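Chapter 7

Gathering Examples

A learning system can only be as good as the examples it is given. The earlier chapters treated those examples as if they were already there: a folder of recordings, sorted and ready to use. This chapter goes back a step and looks at how the recordings are made, who makes them, and what has to be decided before the first one is taken.

We follow one project throughout. The Farwood collection was made over a single June by a small group at Mameck, a firm that builds kitchen equipment for care homes. The group wanted a robot arm that could move ordinary kitchen things from one place to another when told to in plain words. They had an arm, a table and a cupboard of toy food. They had no examples.

Their method was the one most groups use. A person steers the arm by hand, using a pair of controls, and carries out a short task. While this goes on, the system stores what the cameras see and where each joint of the arm is. One task carried out from start to finish is called an episode. The Farwood plan called for 400 episodes. The group kept 372 of them, and Section 7.4 explains how the others were ruled out.

Three matters came up at once, and they will come up in any project of this kind.

The first is the choice of tasks. "Put the strawberry in the bowl" is easy to say and easy to judge. "Tidy the table" is easy to say and very hard to judge, as two people will seldom agree on when it is finished. The group began with tasks of the first sort and added a few of the second near the end.

The second is the layout of the table. If the bowl always stands in the same spot, the system may learn the spot and pay no attention to the bowl. Before each episode, therefore, the operator moved things about. An early set of about 100 episodes had been recorded without this step, and a system trained on those alone reached for the same place each time, whatever was there.

The third is the operator. People differ in how fast they move, how they approach a handle and how often they stop to think. A system trained on one person's episodes picks up that person's habits. Oveo, the program used to store the recordings, kept a code for the operator with every episode so that these differences could be studied later.

The camera over the table matters as well. It gives a view of the whole working area, but fast movement of the arm can blur, and an object near the edge may be only partly in view. A second camera, fixed to the arm, helps with close work. The Kennedy mount used for it is described in Section 7.3.

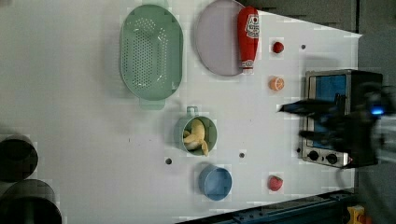
Should an episode be thrown away if the operator makes a mistake?

Only if the mistake was never put right. An episode in which the operator misses an object, draws back and tries again is worth keeping, for it shows the system how to recover. An episode that ends with the task undone should be marked as failed and stored apart from the rest.

7.1 Writing the task list

Work on a collection starts with a written list of tasks. Each entry gives the words the system will be told, the objects needed, and the state of the table that counts as finished. The Farwood list went through several drafts, and the first of these is set out in Table 7.1.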